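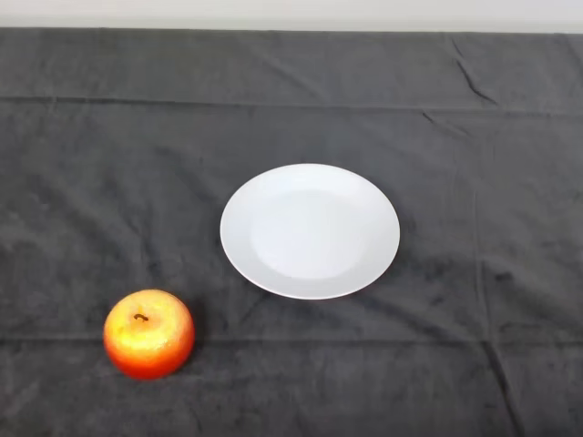 White plate and an apple on a charcoal cloth with creases and lighter patches.

How to Get a Dark Tablecloth Ready for the Table

A dark cloth makes white dishes stand out, and it also shows every fold line and smudge. This page covers the way I deal with both. You don't have to take the cloth to the laundry room unless it has a real stain.

What you need

A spray bottle of plain water
A clothes brush or a lint roller
A steamer, or an iron and a thin cotton towel
A clean, dry table

Step 1. Check the label

Brushed and velvety fabrics come in cotton, polyester and blends, and they don't take the same heat. Find the label and go by the lowest setting it gives. If the label has been cut out, start on the coolest setting and test a corner that hangs down at the back.

Step 2. Lay the cloth and even it out

Unfold it on the table and pull from the middle of each side, then from the corners. Go around 2 times. The far edge is the one people forget, especially when the table is close to a wall. Short, sharp wrinkles that run down from that edge usually mean the cloth is caught or pulled to one side. Lift it, let it drop and pull again.

Step 3. Work on the long creases

The cloth in the photo has a long fold line across the upper part and a fainter one lower down. Lines like these often come from the way a cloth is folded for storage. Mist a line like this lightly, wait five minutes, and smooth it with your palm from the center out. A light crease will often relax with this alone.

For a stubborn one, hold the steamer an inch above the fabric and move it slowly along the line. If you use an iron, put a folded blanket under the cloth to protect the table and the cotton towel on top. Press down and lift. Sliding the iron flattens the nap and leaves a shiny track - it is hard to get rid of later.

Step 4. Brush in one direction

Lighter patches on a brushed cloth can be lint, dust, or just nap lying the wrong way. Pass your hand over the patch first. If it changes shade, it is nap. Let the fabric dry, then brush the whole top from one end to the other. Use the lint roller for whatever is left.

Step 5. Set the plate and the fruit

Put the plate down last and don't drag it. Dry the bottom of the plate and wash and dry the fruit too, as drops leave marks on a dark cloth. If you need to shift the plate, pick it up.

Storing it

Roll the cloth around a cardboard tube with the soft side out. Mirela Arruda, who taught me to iron, hangs hers over a padded hanger, and that works well for smaller cloths. If you have to fold it, change where the folds fall each time.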